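Our group's topic at Lerkside was how to lay out a small activity table so everything has a spot, and I loved it way more than I expected! We started with the wooden box with the red side, because it's the biggest thing and the rest has to fit next to it. 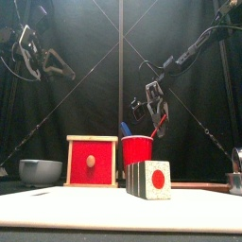
The red cup came next. We tried 18 layouts over 3 sessions, and the ones with the cup close to the box were my favorites (so easy to reach!). Then came the blocks, which we kept together in one line.

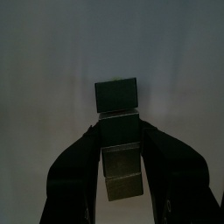

Dark colors like green are hard to tell apart in low light, so next time I want a lamp from the Dosness room.
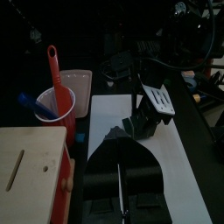

Report by Julta Valtonen

Our final plan keeps tall tools in the cup and leaves the top of the box clear. I'd happily do another round on Saturday!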